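Join the Plurnidow sleep and shift work study

Do you work nights, early starts or a rota that changes from week to week? We would love to hear from you! Plurnidow is a new public health study looking at how people who work shifts sleep, eat and get through their days, and we are now looking for 100 adults in and near Clundance to take part.

Shift workers keep hospitals, bakeries, bus depots and warehouses going, yet a lot of the health advice handed out at the surgery is written for people who are in bed by eleven and up at seven. We want to change that, and the best way to start is by asking the people who know the hours from the inside. You don't need to be a poor sleeper to join. Good sleepers are just as welcome (and we'd quite like to know how you do it).

Who can take part

You can join if you are aged 18 or over, live within travelling distance of Clundance, and have worked shifts for at least 6 months. Part-time and agency workers can apply, and so can people with more than one job. We can't include anyone who is pregnant or who has had an operation in the past 8 weeks. If you take regular medicine, that's usually fine, but please mention it when you get in touch so that our study nurse can check.

What you would be doing

The study runs for eight weeks. At the start you come in for one visit, where we measure your height, weight and blood pressure and go through a questionnaire with you. After that you keep a short sleep diary, on paper or on your phone, whichever suits you. It takes a few minutes a day. We also ask you to write down what you ate on two working days and two days off, and then there is a final visit much like the first, with a chat at the end about how it all went.
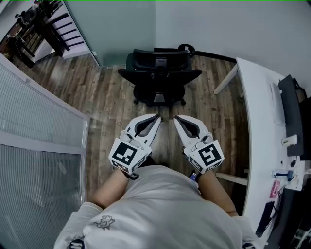
Community Health Research Team, Clundance

Visits can be booked early in the morning, in the evening or in the middle of the day, so you can come straight off a shift if that's easiest. Everyone will be asked to wear a face covering and to keep their distance where possible, and we will ring you the day before to check that you have no symptoms. If you have to isolate during the study, don't worry, we can do the questionnaires by phone and move your visit.

There are no blood tests and no new medicines. Nothing we ask you to do should get in the way of your normal care, and you can leave the study whenever you like without giving a reason.

What you get

We pay travel costs for both visits and give each person a shopping voucher once the final visit is done. You will also have your own blood pressure readings to take home, along with a summary of your sleep diary. In October we will send everyone a plain report of what the whole group's answers showed, and we're planning an online evening where you can put your questions to the team.

Your answers are kept under a study number, with your name and contact details stored separately. Your employer will not be told that you have taken part.

How to join

Write to Chenxi Jiang, study coordinator, quoting reference 962, or leave your name and number at the Clundance reception desk. Tell us what sort of shifts you work and a good time to ring (we know that might be three in the afternoon or just before midnight, so do say!). Chenxi will call you back, go through the information sheet and answer anything you'd like to ask before you decide.

Couples, housemates and workmates are welcome to sign up together, though each person needs to apply separately. Please pass this on to anyone you know who works odd hours.

Page updated 7 March 2021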